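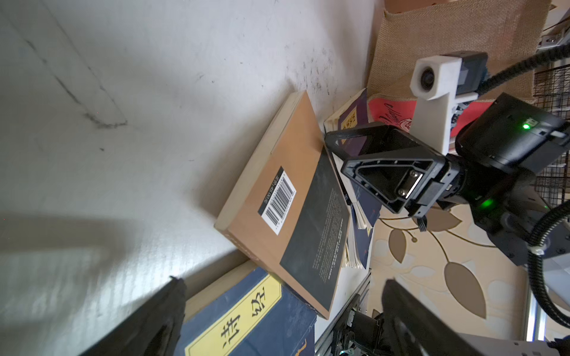 Grultdale Reading Room
Opening-up checklist for the spring walk-round, with comments

Walked by Leena Halonen, with Jouko Savolainen on the ladder and Palesa Mahlangu holding the clipboard for the first half. Started at 8:15 in the morning, finished a little before lunch.

Dear all, I have kept to the same order as last spring so that you can lay the two side by side if you like doing that sort of thing (I do). OK means I was happy. FIX means somebody has to do something before we open for the May season. WATCH means it can wait, but please keep it in mind when you are in the building. The comments are longer than the form allows for, as usual, and I have simply carried on down the page.

1. Front door and steps

1.1 Door opens fully and stays open on the hook: OK
1.2 Door can be opened from inside without a key: OK
1.3 Handrail firm on both sides: FIX
The left rail is solid as a rock. The right one moves when you lean on it properly, which a good many of our readers do. Jouko thinks the bottom bracket has pulled away from the brick and that a longer bolt will cure it. He has offered to do it and I have accepted before he could change his mind.
1.4 Step edges visible: WATCH
The yellow paint is wearing thin on the second step down. It will do for the summer, but I would love to see it repainted before the dark evenings.
1.5 Doormat flat, no curled corners: OK
It's the new mat, and what a difference!

2. Ways out

2.1 Main aisle clear from desk to front door: OK
2.2 Back door clear inside and out: FIX
Inside was fine. Outside, the two big planters had been moved in front of the door, I suppose for the sunshine, and the door only opened as far as my shoulder. We dragged them over to the fence, and they look very nice there. Please, please leave them by the fence. I have marked this as FIX anyway because I would like a painted line on the ground so it doesn't depend on anyone's memory.
2.3 Exit signs lit: OK
2.4 Emergency lights come on when tested: FIX
All of them came on except the one over the reading corner, which gave a sort of sigh and went dark again. Rainer Sauerland has the spare battery packs and will fit one when he comes to look at the boiler.

3. Shelving

3.1 Tall cases fixed to the wall: FIX
This is the one I would most like you to read. The case at the end of Travel has only its top left bracket. The right one is missing altogether, and the screw holes are full of old filler. The case doesn't wobble if you push it gently, but a child climbing for a book would not push it gently. We have emptied the top two shelves and put a chair across the front with a note on it. Jouko will fit a new bracket into the stud. Until that is done the chair stays.
3.2 Heavy books on lower shelves: WATCH
Mostly good. The atlases have crept up to head height again. I moved down the ones I could lift and Palesa moved the rest.
3.3 No shelf bowed or overloaded: WATCH
The long shelf in Local History has a bit of a smile to it. Ask Martti Savolainen whether a middle support would be easy to add, he built it after all.
3.4 Nothing stored on top of the cases: OK
3.5 Piles of books kept off the floor: FIX
Two piles beside the returns cart and one behind the desk, and I tripped on the one behind the desk while writing this very line. I know how it happens. Someone comes in with a box of donations at closing time and it seems kinder to set them down neatly than to leave them in the box. The sorting table is the place for them, please, with the piles no higher than your elbow.

4. Stools and ladders

4.1 Kick stools lock when stepped on: OK
4.2 Library ladder, feet and hinges: OK
Jouko went up and down it 18 times in the course of the morning and had no complaints, so I consider it tested.
4.3 Small wooden step in the children's corner: FIX
One rubber foot gone. I have taken the step away and put it in the office. Please don't kindly put it back.

5. Electrics and heating

5.1 Cables and plugs, no damage: OK
5.2 No extension cord plugged into another: FIX
The lamp in the reading corner again. It is a lovely lamp and I understand why people want it just there, but the cord runs under the rug and into a second cord behind the armchair. We have unplugged it. If the armchair moves to the other side of the window the lamp will reach the outlet by itself, and I think the light is better on that side too.
5.3 Space heaters switched off and stored: OK
5.4 Nothing within arm's reach of the radiators: OK
5.5 Boiler cupboard clear: WATCH
A broom and a folding chair. I took them out, but they have a way of wandering back.

6. Damp and air

6.1 Window catches work: OK
6.2 No damp on the outer walls: WATCH
The north wall felt dry to the hand from end to end. The meter read 73 by the back door and 6 lower by the desk, in whatever units that little meter uses, and Rainer says the gap is worth following. I'll take it again in the same places next month.
6.3 Gutters clear, seen from the ground: OK

7. First aid and fire

7.1 First aid box complete: FIX
Short of small bandages and the eye wash is out of date. Palesa has a list.
7.2 Extinguishers in place, pin and gauge checked: OK
7.3 Emergency numbers posted by the phone: FIX
The card still has the old number for the alarm people. I have crossed it out and written the new one beside it, but it needs typing up in letters that can be read without glasses.

To be done before opening

Right handrail, Jouko
Travel case bracket, Jouko
Line by the back door, Martti
Emergency light, Rainer
Rubber foot for the small step, Martti
Lamp and armchair, whoever is in first and has a strong back
Book piles, all of us
First aid box and phone card, Palesa

When you finish your job, please write your initials next to it on the paper copy, which hangs on the nail inside the office door. I'll come by and look at the case and the handrail myself once they are done. Thank you for the coffee, Palesa, and for the cinnamon buns that came with it.

Leena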